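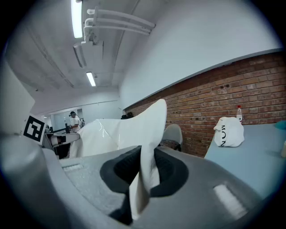
Quentin Barbier reckons I should have rung the council before I bought a single length of pipe. He left that under my October post, along with a note that his own tank at Piltelcombe sat empty for a whole summer while he argued about the overflow.

I did ring them, a fortnight too late. The woman on the phone was helpful and sent me a two-page form. It wanted the size of the tank, the distance to the boundary and where the overflow would go. I knew the first one.

The tank is a Rolland, 2,000 litres, slimline, in a colour they call dune and I call beige. It cost $1,193 delivered. The truck driver rolled it off the back and down the side path by himself while I held the gate. I had borrowed a trolley for the job and never used it.

The base took longer than everything else put together. I dug out the old garden bed, which was mostly couch grass and half bricks, then put down crushed rock and hired a compactor from Trindis for the morning. Then pavers on top. My first go was 2 cm out from one end to the other, so up it all came. My brother-in-law said it would settle. I didn't fancy finding out with a full tank leaning on the laundry wall.

Gutters next. The back gutter hadn't been cleaned properly since we moved in, and there was a small gum tree growing in it – a healthy one, too. I put mesh over the lot and a leaf diverter on the downpipe. I also fitted a first flush unit, so the dirty water off the roof goes down a separate pipe before anything reaches the tank. It needs emptying after rain. I've forgotten twice. 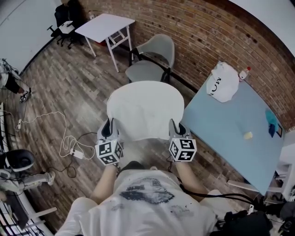
The overflow ended up going to the stormwater pit by the driveway, in 90 mm PVC. I'd wanted to run it into the vegie patch, but the form was clear that it couldn't just spill out near the fence, and our neighbours are on the low side. Fair enough. It meant another trench and another Saturday. I hit the old clothesline footing about halfway and went around it, so the pipe has a kink that will puzzle whoever digs there next.

We had one decent storm the week after it was connected. I went out with a torch and tapped my way up the side of the tank to work out the level, then checked with a stick through the inlet. It had taken in 600 litres overnight. The tomatoes got most of that over the following week, and the lemon tree had the rest.

Still to do: a pump. Gravity is fine for filling a watering can but hopeless with a hose. I've been looking at the small Ondumo one, mainly for the noise, as the tank is right under our bedroom window. If anyone has run one for more than a season I'd like to hear how it's held up.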